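Sort the bricks by colour. There, that's the whole argument, you can go and put the kettle on.

Still here? Fine. I've had letters. Last month I said in passing that toy bricks should live in one big tub and I was wrong, and a reader in Rostumton told me so over four pages. She has 2,000 of the things. I have 952, inherited, unwashed, in a Leone biscuit tin and two carrier bags. So I tried it her way. Trays. Small ones, open, no lids. Blue in one, red in the other, yellow waits its turn.

And it's better. Much better. Lids are the enemy — a lid is a decision, and at ten past six with the tea on I've no decisions left. An open tray at the back of the table takes a brick and asks nothing.
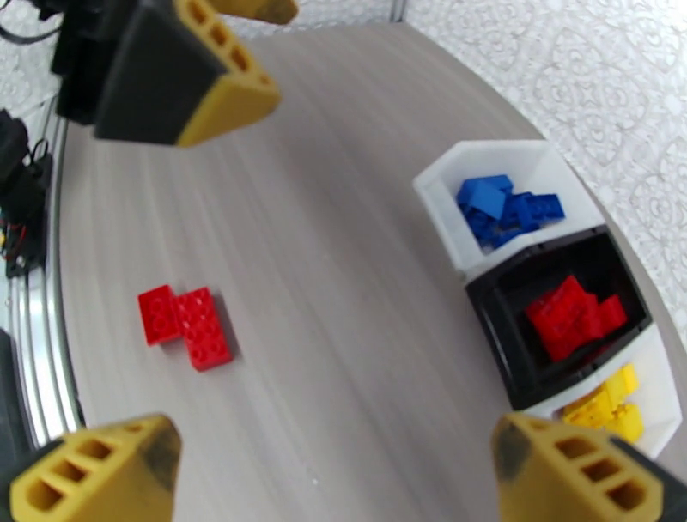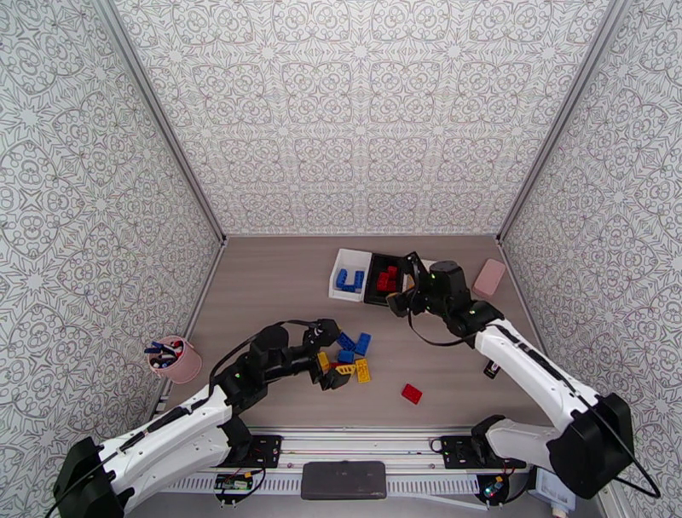
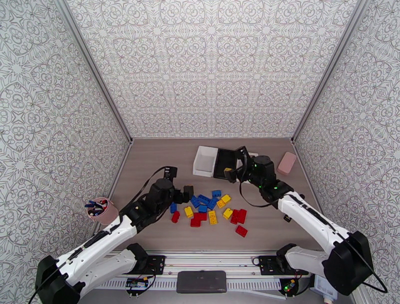
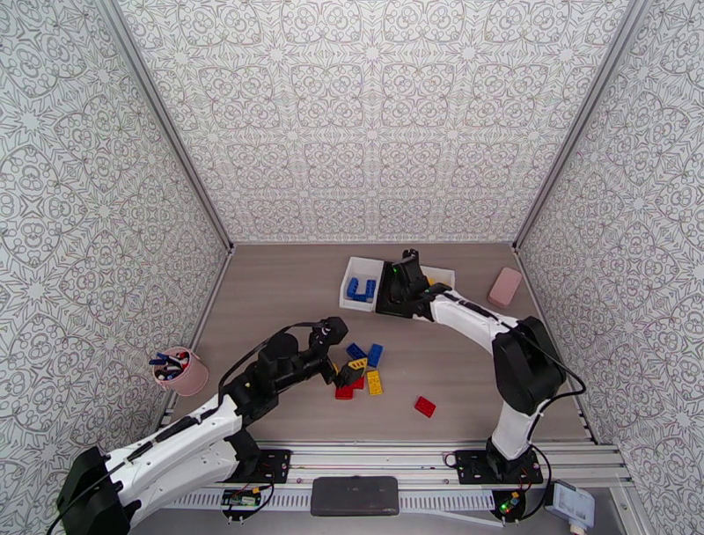

**Guido Pagano**
*Columnist, home and family*

People will say sort by size. Prumari sells a stacking sieve for exactly that, 43 quid, and my brother-in-law swears by it. Size is for builders. Children don't shout for a two-by-four, they shout for a blue one. Colour is how they ask so colour is how it should be put away.

Then the pile. Tip it out in the middle and leave it loose, don't spread it neatly first. Trays at the back, side by side, so you reach over the mess and drop. Pens in a cup, off to the left, upright. An eraser can sit where it likes, I've given up on erasers.

One colour per tray. No mixing "just for now". Just for now lasted from Easter to July in our house and by then teh blue tray was mostly hair bands.

Does it take longer than sweeping the lot into a tub? Yes. 15 minutes against two. But the tub only moves the job to tomorow, when somebody small wants one red brick and digs for it, and out it all comes on the carpet again. I'd rather pay up front.

What I won't do is labels. Udum wants us all to buy a label printer. The bricks are blue. I can see they're blue.

Letters to the usual place, four pages maximum please.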